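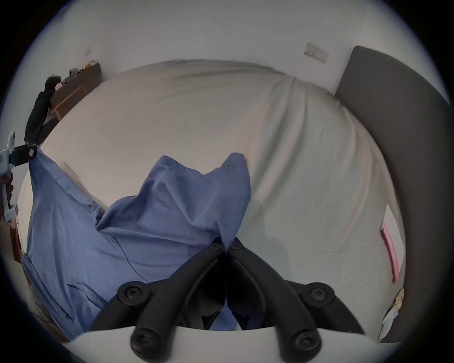

hingepin wrote: The Lusier open day is worth the drive if you want to see how the training data gets made. If you want to see a robot fold laundry, you will be disappointed. I was on the waiting list for the last one and got a walk-through instead, so I may be missing the good part.

mothball_44
Posted June 11, 2024
I went to the full one, so I can fill that in. It's at the Wuisan building, second floor, where they have rooms set up like a small apartment. There were 15 of us and they split the group between the kitchen and the bedroom. I was in the bedroom half.

The job in the bedroom is folding clothes on the bed with two hand-held grippers, one per hand. An operator does the folding and everything is recorded. The arms that are supposed to learn from it are downstairs. You see those at the end, for less time than I wanted.

Our session ran 52 minutes, including a safety talk that could have been an email. The operator folded the same few garments again and again, shaking them out between rounds. Nothing was sped up or edited for us. Some folds came out badly and they kept those too, with a note attached.

tallgrass
How strong is the grip? I build end effectors as a hobby and cloth is the thing I can't get right. Either it slips or I pick up the sheet along with the shirt.

mothball_44
They didn't give a number for force. The grippers close with a trigger and the operator said you learn to stop squeezing early. Picking up the sheet along with the shirt happened to two of the visitors who tried it. What they taught us was to come in low from the side of the garment and take an edge or a raised fold, then lift a little before pulling.

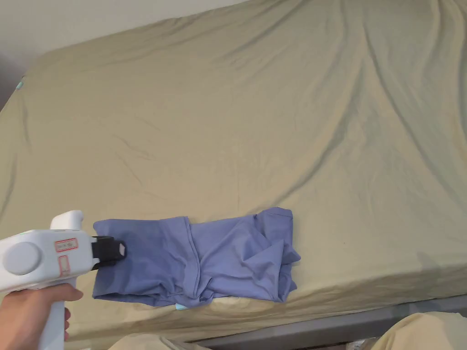

Blue T-shirt, jaws on the left end

Starting at one end like that was the part I found hard. You have very little to hold, and if the other end is bunched up, the whole thing turns when you pull. The operator smoothed the far end with the closed jaws of the other gripper first. I hadn't thought of using it as a flat tool.

diodejam
I'll be the one to say it. What is the point? A person folds a T-shirt in a few seconds with bare hands. With those grippers it's slower, and then you need hundreds of repeats before an arm can do a worse job of it. I went to the Zikska demonstration last year and they had an arm folding towels live in front of people. That's a demonstration. Watching someone do chores is something I can get at home.

hingepin
The Zikska towels were all the same size and started out flat on a table. A shirt dropped on a bed is a different problem.

diodejam
Sure, but it was a robot doing it.

mothball_44
I saw the Zikska one as well. It was fine. The towel was placed by a staff member each time, square to the table, and when a visitor asked to place one crooked they said no. At Lusier they let a visitor drop the shirt however they liked. I know which one told me more, but I agree there's less to look at.

On the number of repeats, the count on the whiteboard in the bedroom was 619 when we came in. That was for shirts only, across all operators. They wouldn't say how many they want in total.

rivetcount
I used to do this kind of work, for a different company. A few things visitors don't pick up on. The bed matters. A mattress gives when you press on it and a table doesn't, so whatever you learn on a table about how far down to go is wrong on a bed. The fitted sheet moves too. If it's slack you get a ridge, and the ridge catches the hem of whatever you're folding. We spent more time re-tucking sheets than I'd like to admit.

Also, your wrists get sore. We changed over every 15 minutes and I still felt it by the end of a shift. Did they rotate people at Lusier?

mothball_44
There was one operator for our session, with a short break. I didn't ask about normal shifts.

They do use clips on the sheet, by the way. Small light-blue ones on the edge of the mattress. The sheet still had plenty of creases in it, but I didn't see it creep toward the operator the way mine does when I pull at something on the bed.

rivetcount
Clips are good until you grab one by mistake. We had ones close to the same color as the clothes and it wasted a lot of takes.

tallgrass
Would a camera care about that? I'd assume a pale blue clip next to a blue shirt is exactly the sort of thing that trips up a small model.

rivetcount
Maybe. I'd want some of it in the data. Homes are full of stuff that matches other stuff. Where I'd draw the line is a clip right in the spot where you need to pinch.
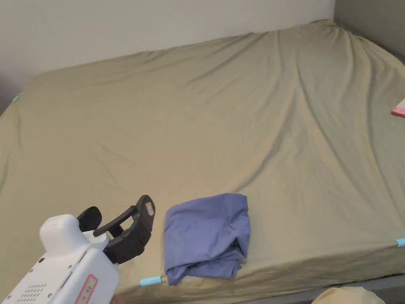
pocketlint
Do you have to book ahead for the August open day, or can you just show up?

mothball_44
Booking is required, through the sign-up page for the Pikik project, which is the name they use for the household work. Each person can bring one guest but the guest has to be on the form too. Put down whether you want the kitchen or the bedroom, otherwise they assign you.

pocketlint
Thanks. Which would you pick?

mothball_44
Bedroom, if you care about cloth. The kitchen half told me they mostly watched cups being moved from a rack to a shelf. They did get longer with the arms downstairs because they finished first.

diodejam
How long is longer?

mothball_44
We got five minutes. I think they got double. The arm did two shirts while I was there. The first one was a decent rectangle with one sleeve sticking out. On the second it missed the hem, closed on nothing, and carried on through the rest of the fold with no shirt in the jaws. The staff let it finish.

diodejam
OK, that I would have liked to see. They should put that at the start and the chores at the end.

hingepin
I'd leave the order alone. You wouldn't know why the miss happened if you hadn't tried to grab a hem yourself first.

diodejam
I can work out why a gripper misses a hem.

tallgrass
Signed up for August, bedroom side. I'm going to ask about jaw pads and whether the tips are worn down after that many shirts. If anyone has other questions for them, post before the end of July and I'll add them to my list.

rivetcount
Ask what they do with the failed folds. We threw ours out and I think that was a mistake.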